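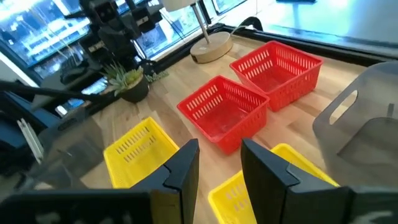 Third week on the basket job and I have finally stopped changing the fingers, so I want to write down what I tried before I forget it.

The job is simple. The arms have to pick up small plastic baskets, the kind with slots in the sides, move them across a wooden table and set them down again. We use red ones and yellow ones. They weigh next to nothing and slide if you touch them wrong, and that gave me more trouble than I expected.

I started with the Clillik fingers because they were already in the drawer. They have soft pads and they're good on boxes and bottles. On a basket they were poor. The pad is thick, so to grab a wall you need a lot of room on the inside, and when two baskets sit close together the outside finger hits the neighbor. I ran 133 picks with them and 94 were clean. Most of the bad ones were the second basket getting shoved.

The Pluda fingers are the ones I have on now. They are stiff, matte black, narrow at the tip, with a notched step on the inner edge. The narrow tip goes down between two baskets without much fuss. I did the same 133 picks and had 28 failures, so 105 clean. Better, though I had hoped for more. When I looked through the failures, a good part of them were a tip going into one of the slots and hanging up when the gripper opened. The basket then comes along for the ride when the arm lifts away.

Sioned Yorath told me to grip at the corners. I tried it for an afternoon. It cured the slot problem but the baskets hung crooked, and I went back to the long side and lowered the grip by 2 millimeters instead. I don't have a full set of numbers for that yet.

The wrist camera is staying where it is. I like having both fingertips in the view when I drive the arm by hand, even if they block whatever is right behind them. A yellow basket close to the gripper can be half hidden. Bohumila Procházka moved hers farther out on a bracket and sees more table, but she says it bumps into things.

For the controller I'm still on Sasetura. The only setting I changed was the closing speed, which I cut in half. At full speed the basket wall bends before the arm starts to lift.

Next I want to run the lower grip for the full 133 and then try it with the baskets stacked. I'll post the numbers in October.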